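How do you teach a robot to move a chair seat?

A robot does not know what a seat is. A person has to show it. At Mirkesora, Jessie Buchanan does this by remote control -- she moves her own arms, and the robot's two arms copy her. 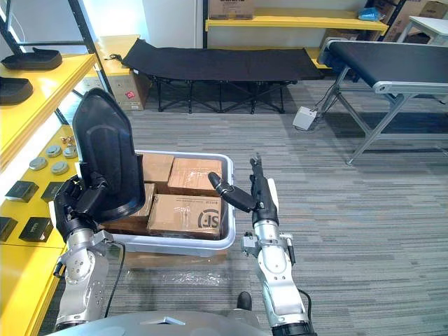

Every joint in the arm has a sensor. It records the angle of that joint many times a second. One go at the task is called a demonstration. The robot may need 400 of them before it tries alone.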